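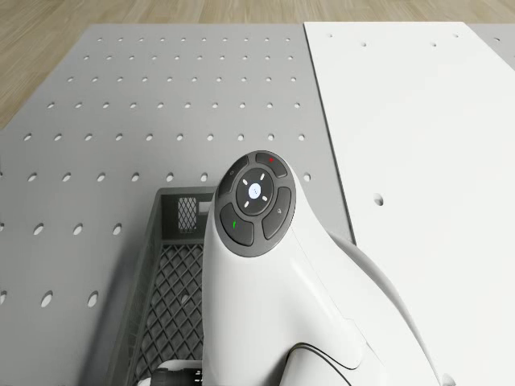 浅灰色孔板，后面是木地板

7月12日，Graltelska高原，Zuccaro营地

昨天的记录写到停车场为止，今天接着写。

早晨从Cidstead出发，天还没亮透。公路沿Dreken河左岸上行，铺装路面到公园管理站结束，之后是碎石路。碎石路前半段刚压过，后半段有搓板，车速降到二挡。过水路面只有一处，水深没过轮胎胎侧下沿，底部是卵石，通过时没有打滑。车停在路尽头的环形场地，朝外停。停车凭证放在仪表台左侧。

管理站的登记本要求填写路线、营地、预计返回日期和紧急联系人。Uliana Ostapchuk填的路线，我核对了一遍，把返回点从东口改成了西口。东口的桥今年春天拆了，告示贴在门内侧，从外面看不到。值班的人说新桥八月才装，到时候东线才恢复编号。现有地图上东线还是实线，回去以后要在自己的底图上改成虚线。

步道起点海拔900米。出发时用起点的高程牌校准了气压高度表，表上原来的读数偏高，昨晚气压下降，和预报一致。之后每到一个有标高的点校一次，今天一共有三个这样的点。

第一段是河谷林道，走向基本朝北，坡度平缓，路面是压实的细土，夹云杉根。林下湿，鞋面很快沾湿，绑腿有用。步道标记是白底红条，漆在树干上，转弯处双条。标记密度够用，只有一个岔口容易错：右边那条更宽，是旧的运木道，走进去会绕到采石坑。正确的路在左，被一棵倒木挡住半边，从根部绕过去就能看到下一个标记。Lăcrămioara Stanciu前年走错过这里，所以今天由她走在前面。

林道结束后过一条支沟。沟里有水，这是上高原之前最后一处可靠水源，三个人都在这里灌满。我带的是硬瓶两只加软水袋一只，滤水器接在软水袋上挤压。流速比去年慢，滤芯用之前反冲过，仍然慢，判断是到寿命了，回去换。Uliana用药片，等的时间比过滤长，但她不用挤。水本身清，瓶底没有可见沉淀。

接下来是全天最陡的一段，从支沟爬到高原边缘。之字形路，弯很密，内侧有干砌石挡墙，外侧没有护栏。挡墙大部分完好，上部塌了一段，碎石堆在路面上，有人踩出了新的通道，从塌方体上方横过去。我们一个一个过，间隔拉开。石块大多稳定，靠外缘的几块有晃动。登山杖在这里收起来，手要空着。

地层在这一段可以看得很清楚。下部是灰绿色页岩，风化成薄片，路面上全是碎屑，踩上去有滑动感。中部有一层薄的砂岩，出露成一条小坎，步道在坎下横走一段再翻上去。再往上全部是石灰岩，块状，层面近水平，略向西倾。页岩和石灰岩的接触面上有渗水线，苔藓带的位置和它吻合。支沟的水应该就是从这里出来的。高原面上的降水沿裂隙下去，碰到页岩不透水，横向流出，所以高原顶上没有地表水，边缘下方反而有泉。这一点公园的说明牌上也写了，写得比我简单。

翻上边缘时表上读数正好过1,000米。标高点在往里走一小段的石堆旁边，校准后修正很小，说明上午气压变化不大。

高原面上的情况和林道完全不同。树一下子没有了，只剩矮刺柏和草垫，裸岩占的面积比草大。石灰岩表面溶沟发育，沟的走向比较一致，大致南北，和节理方向相同。步道往东北走，与溶沟斜交，所以走几步就要跨一次。溶沟宽度大部分可以一步跨过，有些要下到沟底再上来。沟底有土，长蕨类和一种叶片很宽的草本，没有认出来，记了叶序和花的颜色，回去查。岩面上的溶痕很锋利，摔下去会割手，Lăcrămioara戴了薄手套，我没有戴，下次带。

这一带的标记换成了石堆加木杆。漆标画在岩面上，晴天看得到，有雾就找不到，所以木杆才是主要依据。杆与杆之间目视可达，个别杆倒了，需要用罗盘补。我的做法是每到一根杆先找到下一根再走，找不到就停在原地量方位角。今天有两处用到罗盘，都顺利接上。磁偏角在这个地区不大，但还是按地图边注改正了。

漏斗的位置在地图上有标注，实际比图上多。大的漏斗边缘平缓，底部有草，可以下去避风。小的竖井状的危险，洞口被刺柏遮住，离步道最近的一个用木桩拉了绳子。绳子松了，有一根桩已经歪倒。拍下位置，准备下山时交给管理站。往里扔石头的做法不好，下面可能有人做洞穴测量，我们没有扔。

午饭在一个大漏斗里吃。风从西边来，漏斗里几乎感觉不到。炉子用的是气罐，挡风板只围了半圈，防止罐体过热。煮面加干蔬菜，Uliana带了一块硬奶酪，切开分了。饭后鞋脱下来晾，袜子换一双。左脚后跟有一处发红，还没有起泡，贴了胶布。新鞋垫比原来的厚，后跟抬高了一点，和鞋帮摩擦的位置变了，这应该是原因。晚上换回旧鞋垫试一天。

午后云量增加，先是西面山脊上出现积云，云底平，之后向上发展。我们原计划先去Dreken峡谷的观景点再到营地，讨论后调整了顺序，直接往营地方向走，观景点看天气再定。Uliana主张先去观景点，理由是岔路口离得近，明早绕回来要多走一趟。我和Lăcrămioara认为云在长，观景点是整个高原边缘最突出的位置，没有退路。最后按保守的走。后来云没有继续发展，到下午后段反而散了，没有打雷，没有下雨。按当时能看到的信息，这个决定没有问题，记下来不是为了评对错，是为了以后比对这里的云怎么变化。

岔路口有一块新路牌，金属板，字是冲压的，比旧木牌好读。牌上只写时间，不写距离。从岔路口到Zuccaro营地的标称时间我们走得比牌上短，背包重量中等，没有长休息。旧木牌拆下来以后还靠在石堆后面，方向已经不对，如果雾天有人看到会误导。我把它翻过来，正面朝下压了石头。这件事也一并告诉管理站。

Zuccaro山脊在营地北侧，东西走向，南坡缓北坡陡，断面像一个倒下的楔子。从营地看上去，脊线上有一个缺口，明天的路从缺口穿过。缺口下方的碎石坡颜色分两种，浅的是新鲜断面，深的是长了地衣的老石头，浅色部分呈条带状往下延伸，说明落石集中在那一条线上。步道在深色部分上，位置选得合理。明天早一点过，太阳照到上部岩壁之前过完。

营地本身是一块石墙围起来的平地，原来是夏季羊圈。营位有16个，用石块隔开，每个营位前面有编号，漆在扁石头上。我们登记的是靠北墙的两个位置。地面平整度一般，地钉打进去不深就碰到岩石，改用石头压拉绳。我的帐篷是非自立式，压石头比较费事，前后两个主拉点各用了一块大的，侧拉点用小的。为了不磨断绳子，石头底下垫了折起来的地布边角。Uliana的是自立式，支起来就可以，她很快就把炉子点上了。

营地有一个集雨蓄水箱，混凝土的，顶上有盖板，侧面一个龙头。水位标尺在箱体侧面，读数偏低。告示写明只供饮用，不能洗漱，必须处理后再喝。我们从支沟背上来的水还剩一部分，先用自己的，只从箱里取了晚饭和明早的量。箱里的水有一点石灰味，煮开以后锅底留下白色的水垢。滤水器对硬度没有作用，这一点要记得，泡茶口感差一些。

厕所是干式的，在下风方向，离营位有一段距离。门闩坏了，用绳子代替。食物储藏用的是营地统一的铁箱，有弹簧扣，关的时候要用力压。管理站说今年狐狸多，帐篷里不要留吃的。Lăcrămioara把牙膏也放进去了，我照做。

装备记录如下。

背包总重比去年轻，主要是换了睡垫，少带了一件中间层。到傍晚气温下降以后感觉中间层还是应该带，现在穿的是抓绒加雨衣外壳，坐着不动会冷，走起来没有问题。明晚的营地比这里低，影响不大。

高度表电池正常。手持定位仪开着记录轨迹，采样间隔设成自动，电量消耗比固定间隔少。高原边缘爬升那一段轨迹有漂移，几个弯重叠在一起，靠近岩壁信号差，属于正常现象。回去做图的时候这一段用手画的草图代替，草图在本子后面几页。

登山杖右边那根的下节锁紧螺母松，下坡受力时会缩短。拧紧之后又松了一次。拆开看，胀塞表面有细砂，擦干净装回去，到营地为止没有再松。

头灯新电池，备用电池一组。地图一份纸质，一份在定位仪里，两份版本不同，纸质的更旧。旧版上Zuccaro缺口的步道画在东侧，新版在西侧，管理站墙上的图也是西侧。以新版为准。

晚饭后Uliana把明天的时间表重新排了一遍。起床时间提前，先过缺口，下到北侧的台地上再吃早饭。台地上有没有水要看雪斑，七月中旬一般还剩一些，地图上标的泉是季节性的。如果没有水，就按现有的量走到Dreken河上游，途中不做饭。每个人最低保有量定为2升，出发前检查，不够的从蓄水箱补。

观景点的问题也重新谈了。从缺口北侧有另外一条路可以到峡谷上缘，视角不同，看到的是上游段，看不到主弯。Lăcrămioara去过主弯的那个观景点，她说下午光线不好，峡谷底部全在阴影里，河面看不清，上午才值得去。这样的话今天跳过去损失也小。主弯留到返回那天，从西口下山之前绕一下，时间够就去。

傍晚沿营地外墙走了一圈，看了一下石墙的砌法。没有用灰浆，两面大石，中间填碎石，每隔一段有一块贯通的长石。北墙比南墙厚，显然是为了挡风。东北角有一个低矮的出口，高度刚好能让羊过去，现在用木板封着。墙上的地衣覆盖率从下往上减少，上面几层应该是后来补砌的，石头棱角也比下面的新。

日落前能见度很好，西面可以看到Cidstead后面的山，山脚的村子看不到，被高原边缘挡住了。东面是连续的裸岩，木杆一直排到视线尽头。拍了几张，用的是定焦镜头，没有带三脚架，相机放在石墙上压着拍。有一张曝光过度，删了。

营地里除了我们还有另外一组人，从北边过来，今天过的缺口。问了路况，他们说碎石坡上部有一小段路基滑下去了，步道还在，宽度只够一只脚，背大包要侧身。北侧下去没有雪。他们在台地上没有取到水，泉是干的。这条信息比较关键，所以水量重新算了一次，每个人从蓄水箱多取了一瓶。取完以后在箱旁边的本子上记了用量，前面几页记得很不规范，有人只签了名字没有写数。

风在天黑以后转成西北，强度增加。帐篷迎风面多压了两块石头，出气口关了一半。气压读数和傍晚相比略有上升，夜里应该稳定。

左脚后跟的胶布揭开看过，红的范围没有扩大。旧鞋垫已经换回去，鞋放在帐篷前厅，鞋口朝下。

待办：交给管理站的三件事（竖井围绳、旧路牌、蓄水箱记录本）；换滤芯；底图上东线改虚线；查溶沟里那种宽叶草本。

闹钟设好了，头灯放在右手边。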